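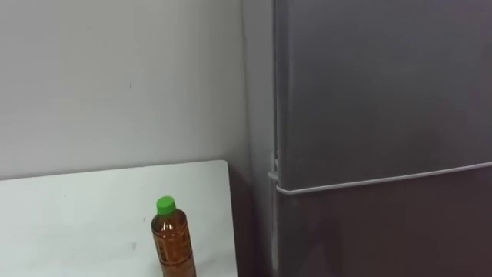 Le poste d'essai : la table blanche, la bouteille à bouchon vert et le frigo juste à côté.

Bon, trois mois avec le kit Dantas d'Eler, il est temps que je vous raconte, surtout côté sous, parce que vous êtes nombreux à m'avoir écrit pour savoir combien prévoir. Pour ceux qui débarquent : c'est un petit bras de table avec sa pince, son alimentation et un logiciel qu'on installe soi-même (comptez une soirée, et du café).

Mon budget de départ était de 1000 euros, tout compris. Je voulais un bras capable d'attraper une bouteille et de la reposer debout un peu plus loin, rien de plus ! Ma liste d'achats tenait sur un post-it et j'avais oublié la moitié des choses. Les doigts de rechange, par exemple. Ceux d'origine glissent sur le plastique lisse, surtout au niveau des épaules de la bouteille, et j'ai fini par commander le lot souple chez Endley, avec la fixation de table : 279 euros de plus. Ça pique.

Et puis la place, parlons-en. J'avais mesuré la table, très fière de moi, mais pas le débattement du coude. Entre le coin du plateau et le frigo, il y a un vide où une bouteille peut très bien finir sa carrière (la mienne y est passée 2 fois le premier mercredi). Prévoyez une bordure, ou décalez tout vers le mur.

Ce que j'aime : la prise en main est douce, le bruit reste supportable même le soir, et le service client de Trondutville répond vite, en français, avec des gens qui connaissent le produit. J'ai eu un câble remplacé sans discuter.

Ce que j'aime moins : la notice, franchement légère, et la caméra en option, chère pour ce qu'elle apporte. J'ai commencé sans et je ne le regrette pas. Si vous devez choisir, mettez l'argent dans les doigts souples et gardez la caméra pour plus tard.

Ma note : 3 étoiles, bientôt quatre si la mise à jour promise pour novembre règle les à-coups au démarrage. Pour un atelier scolaire, je prendrais le pack de deux bras, le prix à l'unité baisse pas mal. Je teste les portes de frigo le mois prochain, la mienne n'a pas de poignée apparente de ce côté, alors on va rire !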